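Household Tips: Recording Tidy-Up Examples at Home, and Whether You Should Bother
By Eftychia Liapis
April 25, 2020

Several of you wrote in after the January column wanting to know if it's worth signing up to record chores for the Surko tidying arm. I did it for a stretch. I'm still not convinced the arm will ever put away a toy in my house or yours, but if you're going to do it, don't waste your evenings the way I did.

Pick one job and stay with it. Mine was toys into a box. Surko wanted 245 good takes, and a take where you change your mind halfway gets thrown out.

Work on a plain or evenly patterned surface. A made bed is easier on the back than the floor. Pull the sheet flat first; the fingers catch on wrinkles.

Mix the shapes. Soft things and hard things, round things and things with points. If every take is a plastic banana, you are teaching it bananas.

Change the layout between takes. I got lazy and put things back in the same spots, and 44 takes were refused.

Close slowly, lift straight up, and let go only over the box.

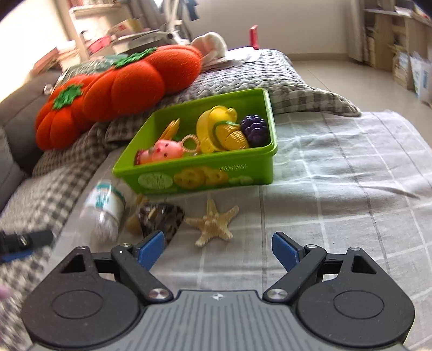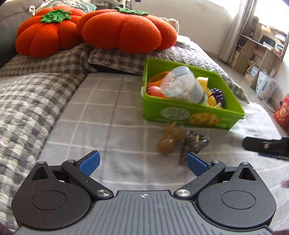

Odds and ends on the checked sheet and the green box to put them in.

Savvas Chatzigeorgiou wrote back that I'm being too hard on it. He sent in about 1,000 takes of folding dish towels, and says the dull ones are the useful ones, fumbles included, so long as you recover and finish. His advice is to keep a slip where you drop the thing and pick it up again, and to delete only the ones you gave up on.

Fair enough, and I've stopped deleting my slips. But I asked Surko twice how many takes it needs before the arm can cope with a box it hasn't met, and both times I got a brochure.

A few last things. Wipe the finger tips with a damp cloth and dry them well. Do short sessions, since tired hands make sloppy takes. Check what else is in view before you upload, mail and bank letters above all. And if the real goal is a tidy bedroom, put the toys away yourself. It takes me less time than one upload.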